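In Praise of the Back of the Fleet

I have been going to the Jodari crossing for long enough now that the people on the start boat wave at me before I have given them my number, and I have never once finished in the top half. I mention it early so that you know who is talking. If you want an essay about going faster there are plenty of them, written by people with better shoulders than mine.

What I want to write about is the time limit. For those who weren't at the spring meeting in May, or who were there but had sensibly gone to find a cup of tea by the time it came up, the proposal is to close the finish line on the long paddleboard course a good deal earlier than we do now. At present the line stays open until the last board is in. Under the new plan the safety boats would turn people round at the Skutska buoy if they hadn't reached it by eleven in the morning, and anyone turned round would be towed or escorted home and marked down as not finished.

I think this is a mistake, and I would like to explain why as kindly as I can, as most of the people in favour of it are friends of mine and one of them still has my roof straps.

Let me start with what is good about the idea. The safety crews have a very long day. They are on the water before any of us and they are still there when the prizes have been given out and the fast people are in the car with the heater on. I have been the reason for that on more than one occasion. I remember a year when the wind swung round and came straight up the channel, and I paddled what felt like the same piece of water for most of an hour, with a lad in an orange boat sitting patiently off to my right eating a sandwich. He could have been at home. I gave him a bottle of something afterwards and he was very nice about it, but I did think about him all the way down the motorway.

So I do understand it. If the crews say they are too tired to be safe, then that is the end of the conversation and I will happily take up the short course. But I have asked a few of them, and it is only fair to report that this isn't quite what they say. What they say is that they would like more of them. They would like to swap over at midday and have something hot. That seems to me a thing we could arrange without sending anybody home.

The other argument is about the look of it. We have got a bit grander lately, as you will have noticed. There were 200 of us on the water last time, counting the foilers, and the Meinecke people came with their tent and their flags, and there was talk of the race going on to the regional calendar. A tidy race has a tidy finish, I was told. The results go up, the photographs are taken, everyone claps, and it doesn't do to have some old boy wobbling in on a borrowed inflatable while they are folding up the podium.

Well, I would have said that was the best bit.

When I first took this up I was forty-six and had hurt my back, and a physiotherapist suggested it in a voice that made me think she suggested it to everyone. I bought a board that was far too narrow and fell off it in front of a family of swans. The man who put me right was Ikechukwu Nwankwo, whom a lot of you know from the Illusum club. He lent me something wide and stable, told me to look at the far bank and stop looking at my feet, and then entered me for the Jodari without quite asking. He was fast in those days, properly fast. He was done and changed long before I came round the last headland, and he had walked back along the shingle in his socks to shout at me. There were other people with him, a whole little crowd of them, cold and hungry and with every reason to be somewhere else. I have had promotions at work that meant less to me.

I don't think I would have come back if I had been towed in. I would have gone home and told people it wasn't really my sort of thing, and the board would have been in the garage under the Christmas decorations.

People say that slower paddlers can always do the short course first and work up to it, and some do, and it is a lovely course. But it stays inside the harbour wall. You don't get the swell lifting you from behind, or that odd quiet patch out past the buoy where the shore noise drops away and all you can hear is the water slapping about under the nose of the board. The long course is a different day out altogether, and you learn how to do it mainly by doing it, badly to begin with.

There is also the plain matter of money, which I am told I should mention. Entry fees are the same for all of us. The person who finishes first and the person who finishes last both put the same amount in the pot, and there are a great many more of us at my end than there are at the other. I looked at the accounts that went round before the meeting (yes, I am the one who reads them) and entries brought in 2559, which paid for the boats, the first aid cover and the hire of the slipway with a bit left over. Take away everyone who might be turned round at Skutska, or who might simply decide not to risk it, and I'm not at all sure the bit left over is still there. The fast end of the fleet would find itself paying rather more for the pleasure of our absence.

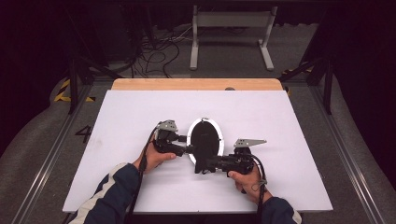
Both hands on the grips, thumbs on top.

So what would I do instead? I would start the slower boards earlier, for one thing. Two starts, with ours 3 quarters of an hour before the main one, would bring nearly everybody home in a decent bunch, and we would have the pleasure of being overtaken by the good ones halfway along, which is as close as most of us are ever going to get to seeing a race. Being passed by the leaders is a fine thing. They come up behind you breathing like horses, and most of them find enough puff to say hello.

I would also ask everyone who enters to put in 2 hours at some point in the season, on a boat or on the beach or behind the urn. I'd include the Meinecke riders in that, and I suspect they would enjoy it more than they expect. If that gave us even one fresh crew for the afternoon, the lad with the sandwich could go home to his dinner.

And I would have a proper conversation at the briefing about when to give up. I am not saying that everybody should be allowed to flog on regardless in a rising wind. The crew must be able to say that's enough now, and when they do you get in the boat and say thank you. I have got in the boat myself and there is no shame in it. But that is someone looking at a particular person in particular water and making up their mind, and I trust it a great deal more than I trust a clock. There have been mornings when I was well behind time and perfectly happy, and at least one when I was bang on schedule and should have been fished out at once.

The vote is at the next meeting, upstairs at the sailing club, and you can send a note if you can't get there. I shall be voting to keep the line open. If you are one of the quick ones and have read this far, do have a think about it on your next long paddle, and perhaps wander back along the shingle this year when you have got your dry things on. Bring a flask if you have one. I take it without sugar, and I should be round the headland by lunch, wind permitting.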